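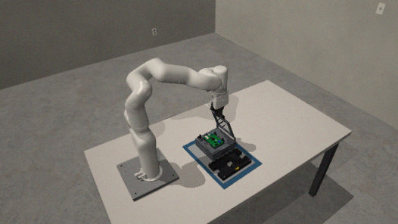
I left the lid sequence running on Wednesday night with 600 cycles queued. It stopped at cycle 86 with a force error, and the rest of the evening was lost.

The cell is one arm, one gripper and one enclosure with a circuit board in it. I model all of it in Sayce before any real parts get used up. Memix plans the moves and Nonia keeps the log, and the log was the first thing I opened. 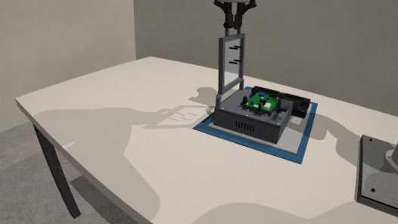 Image credit: Utside cell diary, rendered in Sayce

Force on the fingers had climbed over 2 cycles and then hit the limit I'd set. The limit did its job. What bothers me is that Memix retried the move without asking, pushed against the limit again, and only then stopped. On real hinges I would expect that second push to bend something.
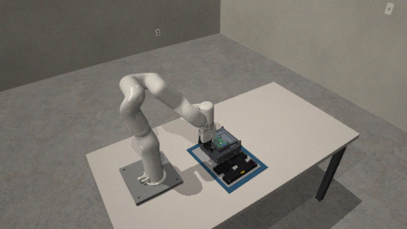
Arm and enclosure in the simulated cell.

The cause was dull. I had changed the lid angle in one file to 90 degrees and left the old value in the other, so the planner and the model disagreed on where the lid should stop. The arm kept pulling at a lid that, as far as the model knew, had nowhere left to go.
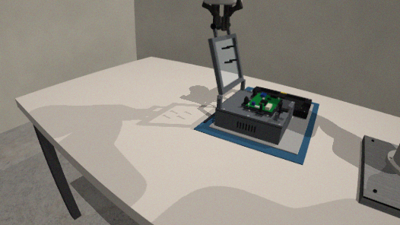 Retries are now switched off for any move that ends in a force error. I've also put the angle in a single file that both programs read. The lid stands on two hinge supports at the rear of the box, with the fingers up at its top edge, so a small error in the angle becomes a fair distance at the grip. I'm adding a check on finger position before each pull, and the queue stays short until I trust it. The real arm stays off until that's done, probably into June.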